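Apartment viewing checklist for Flullura: what to look at before you sign

Flullura is a wonderful place to rent in, and I say that as someone who has lived in three different parts of it and still gets excited walking home along the canal. But the buildings are old, the good ones go fast, and a viewing often lasts ten minutes with two other couples waiting on the stairs. So I started carrying a list. Friends borrowed it, then friends of friends, and Pavithra Marar added so many remarks in the margins that I've typed them up along with mine. Last updated August 2021.

Print it, fold it, bring a pencil. Mark each line OK, ASK or NO. Anything marked ASK should be answered in writing before you pay a deposit.

Before you go in

[ ] Street door closes and locks by itself
Comment: Give it a proper push from outside. In Jarkus many street doors have swollen frames and stay open all summer.

[ ] Stair lights work on every floor
Comment: They're on timers. Walk at your normal speed and see whether you reach the apartment before it goes dark! Mine used to leave me between the third and fourth floors with both hands full of groceries.

[ ] Mailbox has a lock and a readable name plate
Comment: Ask who changes the plate. Some agencies charge for it.

[ ] Bike storage, if promised in the ad, is open and has space
Comment: Ask to see it. "Bike storage" in the old town can be a hook in a passage.

[ ] Elevator inspection sticker is current
Comment: If there is no elevator, carry something heavy up once before deciding on a fifth-floor apartment. Pavithra took two bags of books to her viewing, which I think is brilliant.

Doors, windows and shutters

[ ] Apartment door locks smoothly, top and bottom
Comment: Ask how many sets of keys exist and whether the cylinder will be changed for you.

[ ] Every window opens, closes and latches
Comment: All of them, even the tiny one over the bathtub. Agents are used to it.

[ ] Shutters move freely and stay put when open
Comment: You will love having shutters. They keep a south-facing room livable in June with nothing else switched on. A broken one is usually the owner's job, so get it noted.

[ ] Window railings are firm and at a safe height
Comment: Lean a hand on them, never your weight. If you have small children, measure. The 1800s houses in Sovance have beautiful low sills that worry me a lot.

[ ] Bedroom with windows shut: how loud is it?
Comment: Stand still for a full minute. Ask the others to stop talking, too. The 24 tram runs past half the best apartments in Sovance and you either stop hearing it in a week or you never do.

Floors and walls

[ ] Floors level, no soft spots
Comment: Some slope is normal and rather charming. A floor that gives under your heel is another matter. Walk along the walls and in front of the sink.

[ ] Floor type noted for every room
Comment: Write down scratches and dents with the room name. At move-out this is the part people argue over most.

[ ] No damp stains in corners, behind doors or under windows
Comment: Look low. Fresh paint on one wall only is worth a friendly question. Sniff inside the built-in closets!

[ ] Ceiling cracks checked
Comment: Hairline cracks are everywhere in Flullura. Mark ASK if you could slide a coin in.

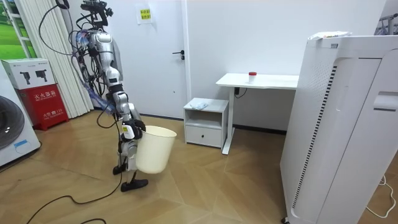
Kitchen

[ ] Stove type and age noted
Comment: If it's gas, ask when the hose was replaced. The date should be printed on it, and you can read it with a phone flashlight.

[ ] Hot water arrives within a minute
Comment: Turn it on, go look at something else, come back. This one test has told me more about buildings than any brochure.

[ ] Space and hookup for a washing machine
Comment: Measure the gap. Narrow top-loaders are easy to find here and work very well, so don't give up on a lovely apartment over a few inches.

[ ] Vent or window that opens to the outside
Comment: Hold up a paper tissue to the vent. It should pull.

Bathroom

[ ] Water pressure fine with two taps running
Comment: Top floors, pay attention.

[ ] Toilet flushes and refills without running on
Comment: A running tank costs real money over a year.

[ ] No outlets within reach of the tub or shower
Comment: This one is a NO until it's fixed, however pretty the tiles are.

[ ] Seals around tub and sink intact
Comment: Black spots can be cleaned. Gaps let water through to your downstairs neighbor, and then you'll be meeting your downstairs neighbor.

Electricity and heat

[ ] Fuse box located, switches labeled
Comment: If it has ceramic fuses, ask for the date of the last electrical check.

[ ] At least one working outlet per room
Comment: Bring a phone charger and try them.

[ ] Smoke alarm present, test button works
Comment: Press it. Warn the others first!

[ ] Heating: shared or individual?
Comment: Shared heating is included in the monthly charges and comes on when the building decides. Individual heating gives you control and a bill. I've been happy with both, but ask to see last winter's figures.

[ ] Carbon monoxide alarm near any gas boiler
Comment: If there isn't one, buy one yourself on the first day. They're cheap and small.

The neighborhood, after the viewing

Take half an hour for this. It's my favorite part.

[ ] Walk to the nearest tram or bus stop and time it
Comment: Students heading for the university campus want to be near the 5 tram. People working on the north side do well in Jarkus, where the 404 bus starts, so you always get a seat.

[ ] Nearest grocery store, bakery and pharmacy found
Comment: In Arumugam you'll find all of them on the market square, plus a covered market with the best peaches I've eaten in my life. Families love it there and I understand why.

[ ] Come back after dark
Comment: The bars by the Sovance bridge are terrific fun and they are loud until late. Two streets up the hill you won't hear a thing.

[ ] Trash and recycling bins located
Comment: Check that they're not under your bedroom window. Collection is early.

[ ] Talk to one person in the building
Comment: Just say hello and ask what it's like. Sumathi Kulkarni found out this way that her hallway was going to be under scaffolding until spring, and used it to get the rent down to 451 a month for the first half year. She's still there and adores it.

Paperwork

[ ] Charges listed line by line
[ ] Deposit amount and return date in the lease
[ ] Owner's repairs written down, with a deadline for each
[ ] Signed condition report, every page initialed by both sides
Comment: Go through the report with this list next to it. Take your own photos on the same day and email them to the agent so there is a date on them.

If you've rented in Flullura and something bit you that isn't on here, please send it in. Pavithra is already asking for a section on cellars.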